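# Why is a pepper a fruit?

I used to argue about this with my friend Pichit Ratanaporn at school. He said a pepper couldn't be a fruit, as you'd never put one in a trifle. Fair enough! But scientists who study plants don't care about trifle. They ask one question: did it grow from the flower, and has it got seeds inside?

Cut a pepper open and you'll find lots of little flat seeds stuck near the top. So it's a fruit, and so are tomatoes, pumpkins and green beans (yes, beans!).

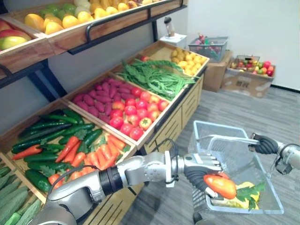

A plant wants its seeds to travel. If they all dropped in the same spot, the baby plants would have to squabble over light and water. So many plants wrap their seeds in something tasty and let animals carry them off. Birds are brilliant at this. They gobble up the fruit, fly away and do a poo somewhere else, seeds and all.

## What about cucumbers?

Fruit again! Cucumbers are cousins of melons and pumpkins. They're also 95 per cent water, so munching one is a bit like having a crunchy drink. I grow mine in a pot by the back door, and in a hot summer I have to water it twice a day.

Carrots are different. A carrot is a root, and it's the plant's packed lunch. It stores up sugar underground in its first year, so the plant has plenty of energy to make flowers in its second. 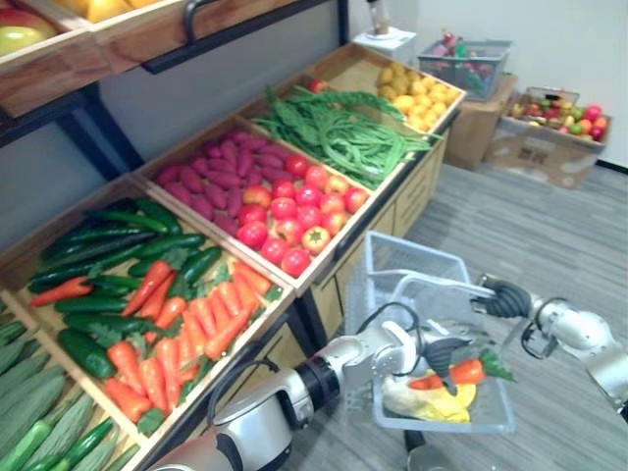 ## Try it yourself

Next time you have a tomato, ask a grown-up to help you cut it in half.

1. Scoop out 2 seeds and rinse off the jelly.
2. Push them into a small pot of damp compost.
3. Keep it on a warm windowsill and check it every morning.

My neighbour Negin Azimi started hers in February and had tomatoes all summer.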